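Home Programs Talks and Papers Visitors Contact

Illeo Institute for Display and Packing
Speaker notes: Supports, Stands and Covered Work Surfaces
Speaker: Theerawat Nilsuwan
Session chair: Montri Sangkhawat
May 16, 2026, Darnatbridge, Lecture Room 2

1. Opening

Good morning, and thank you to the Institute for the invitation. Thank the session chair by name. Remind the audience that questions will be taken at the end, and that the handout lists every supplier term used in the talk.

The subject this morning is the molded stand: the plain white support on which an object is shown, stored or carried. Most people in this room handle one every week and give it very little thought. The Institute began to look at the matter more closely in October, when the Lestunent store was moved to its present building and 246 supports had to be checked before they could be put back on the shelves.

(Pause. Ask how many in the room have had to replace a stand in the past year.)

2. What the move showed

The Lestunent supports had been bought over a long period and from several sources. Some were carved from foam, some were cast, and a few had been made in the workshop by staff who have since retired. The records did not always say which was which. Montri Sangkhawat prepared the first list, and it is thanks to that list that this talk can be given at all.

The damage followed a clear pattern. Raised edges had been dented where stands were stacked face to face. Posts had worked loose at the base. Recessed panels had collected grit, and the grit had marked the objects placed in them. Very few stands had failed through the weight of the object itself. Roughly 400 working hours were spent on the whole exercise, and a good part of that time went to cleaning.

(Do not read out the full table. Refer the audience to page two of the handout.)

3. The work surface

The Institute now asks that every stand be handled over a covered surface. Black plastic sheet is preferred for white stands. Crumbs and flakes of white material show up against it at once, and the sheet can be lifted by its corners and emptied. Brown paper was tried and given up, as it tore under the heavier pieces.

The sheet should be larger than the stand on all sides. It need not be stretched tight, but it should not be so slack that a fold can lift one edge of the stand while the other lies flat. Sheets are to be wiped at the end of each session and replaced when scratched. The store keeps a roll for this purpose beside the main door, and the roll is not to be used for wrapping.

(Next slide. Allow the audience a moment before going on.)

The white stand on this slide is a useful one for discussion. It has a rectangular frame with raised edges, a recessed panel inside, and vertical posts. Note that the inner panel has soft, uneven contours, so a straightedge laid across it would tell us little. Measurements on a stand of this pattern should be taken from the raised edges. The base of each post deserves a separate look, for the reasons given in the last section.
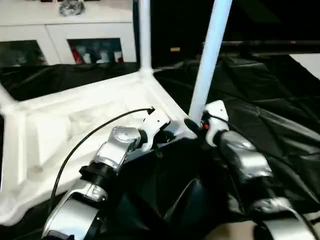 4. Checking a stand

The order of work is now the same at Darnatbridge and at Lestunent. Take the audience through it slowly.

First, lay the stand on the sheet and look at the raised edges under a side light. Dents are entered on the card by side, beginning with the label side.

Second, brush out the recess with a soft, dry brush. Water is not to be used unless the material is known. Several of the older foam pieces took up water and had to be set aside for a month.

Third, press lightly at the base of each post with one finger. Any movement is entered as "loose," however slight. Staff have asked whether there should be a middle grade. After some discussion the answer was no – a post that moves a little is treated as a post that moves.

Fourth, return the stand to its shelf with the recess facing up and a sheet of tissue over it. Stands are no longer stacked face to face.

5. Costs and open questions

The Abdel Rahman bequest allowed the purchase of 1000 new shelf labels and the tissue now in use. It does not cover replacement stands, and requests for these should continue to go through the usual form.

Two matters remain open. The first is whether loose posts should be glued or left for the maker to repair. The second is how long molded foam keeps its shape under a steady load. The Institute has no firm view on either and would welcome records from other stores, including records of supports that have given no trouble.

(Invite questions. If time is short, take the glue question first – it was raised twice by e-mail before the session.)

Contact: Talks Office, Illeo Institute, Darnatbridge | Copyright Illeo Institute | Back to top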